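Bench robots: house rules for a small workshop

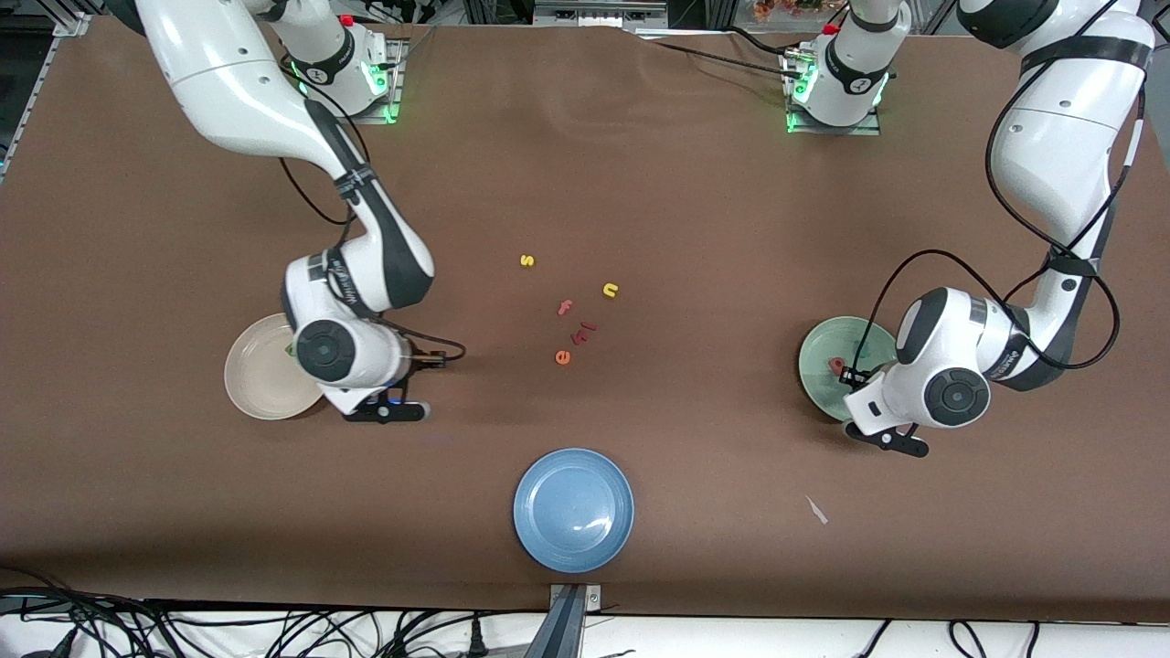 Letter sorting on the brown table, both arms over their plates.

Quick list, written up by Khanyisile after the Esstead open day. Pin it up somewhere.

Before you start
Clear the table down to what the job needs. Plates, letters, nothing else. Mugs go on the shelf.
Scraps of paper or plastic — bin them, even the tiny ones. Grippers will happily pick up rubbish.
Cables: enough slack for the arm to reach, no loops trailing over the work area. Check the ones under the front edge aswell.
Base plate bolts, by hand, every Monday.

Plates
Keep them well apart, so two arms never want the same spot. Shallow ones are easiest. Different colours help when you're calling out what went wrong.

While it's running
Hands off the table. Yes, even to straighten a letter. Stop first, then reach.
Know where your stop button is and say it out loud to whoever's with you.
New routine = slow speed for the first 33 runs. Pravesh wanted 400, he was outvoted.
One person on the controls, one watching. Swap after 2 hours.

Afterwards
Park both arms, power down, wipe the table. Damp cloth, no spray near the wrists.
Foam letters back in the tub, chewed ones out.
Write up any bumps in the book, small ones too. Gert reads it, dont leave it blank.

Next check of the rules is in September. Changes to Bouchra please.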